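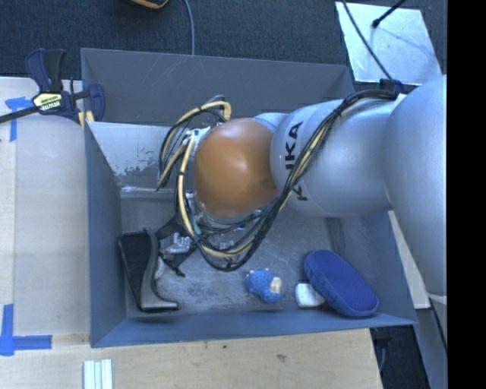

Clonley is a word list for people who label old typewritten recipe cards. 3,000 entries, one per line, plain text. Covers abbreviations, pan sizes, oven words. Lettering turned sideways, like the big black capitals on the silver part, is typed in upright, same as any other – no rotation mark. Half-hidden letters get a question mark.

Files
clonley.txt – the list
notes.txt – odd spellings, keep these seperate

Known problems
16 duplicates still in there. "tsp" and "Tsp" are not merged, dont fix by hand. Fractions are a mess after line 64.

Checked by Nusrat Nanayakkara, version 2, January 21, 2020. Corrections to Chinyere Tijani.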